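# What happens when you book a room?

Last November my class needed somewhere to practise our play, because the school hall was having its floor done. So my teacher let me help book a room! I'd never thought about how you borrow a whole room before, and I asked a LOT of questions.

The place we picked was Nitalham House, in Udham. It has 4 rooms you can hire, and the biggest holds up to 133 people (we only needed space for 11 of us and a cardboard dragon). Hiring means you pay to use something for a while and then give it back.

First you say when you want it. The lady on the phone, Tamsin Mbeki, looked in the bookings diary, which is a big calendar on her computer. If two groups ask for the same time, whoever asked first gets it.
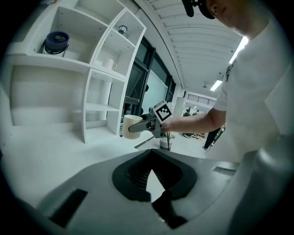 Next you say how you want the chairs. I thought chairs were just chairs, but there are names for it! "Theatre style" is rows all facing the front. "Boardroom style" is everybody round one big table, so you can all see each other. We asked for no chairs in the middle at all, so the dragon could turn round.

Then comes the deposit. That's a bit of money you hand over early to show you really mean to come. At Nitalham House you get it back if you leave the room tidy, so we swept up all the glitter. It took ages, and I still found some in my shoe at home.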